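Sábado 14 de abril

Me he levantado tarde y con la espalda hecha un nudo, pero he prometido escribir algo cada semana aunque sea desde el sofá, con el té enfriándose y la manta por las rodillas. Así que va lo de ayer, que todavía me da vueltas.

Llevábamos toda la tarde con la tarea de clasificar prendas en los tres cubos. Roya Rostami quería llegar a 400 ciclos antes de irnos y a mí me parecía mucho, pero tiene una manera de pedir las cosas tan amable que una acaba diciendo que sí (¡y hasta contenta!). Los primeros 100 salieron de maravilla. Los dos brazos iban y venían con esa calma suya que me gusta tanto mirar, y yo hasta me puse a contestar correos de Fonseca, que siguen preguntando por los cables que pidieron en febrero.

Y entonces oí el golpe. Seco, feo, como cuando se te cae un cazo en la cocina. Las dos pinzas se habían tocado encima del cubo rojo, en pleno relevo, y el brazo derecho siguió empujando un momento antes de que saltara el límite de par. Le di a la seta de emergencia con tanta fuerza que me dolió la palma el resto de la tarde. Roya vino corriendo desde el pasillo con medio bocadillo en la mano.
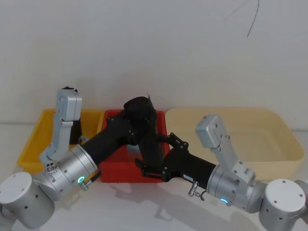 El relevo de la tela negra sobre el cubo rojo, con las dos pinzas casi encima una de otra.

Después del susto nos sentamos a mirar los registros con toda la paciencia que nos quedaba, que no era mucha. La zona compartida del centro tiene una reserva: mientras un brazo está dentro, el otro espera fuera. Pues bien, en el ciclo del choque el izquierdo soltó la reserva antes de haberse retirado, y al derecho le dieron paso tan tranquilo. La marca de tiempo del izquierdo iba 7 milisegundos por delante, una miseria, pero suficiente para que el supervisor se creyera que ya estaba fuera. Roya Nikzad, a quien llamamos por teléfono a Tradby, se acordó enseguida de que el martes habíamos cambiado el controlador y no habíamos vuelto a sincronizar los relojes. Lo dijo sin reproche, pobre, pero me puse colorada igual. Me tocaba a mí.

Daños, pocos. Un dedo de la pinza derecha tiene una muesca y habrá que pedir otro a Skostia. De momento hemos dejado los brazos bloqueados y un cartel escrito a mano en la puerta, con mi letra horrible. El lunes sincronizamos, bajamos la velocidad en el centro y probamos sin tela antes de nada. Quiero además que la reserva no se libere hasta leer la posición real del brazo; no entiendo cómo no lo pusimos así desde el principio.

Esta noche cena en casa de mi hermana. Tengo que acordarme de llevarle la fuente.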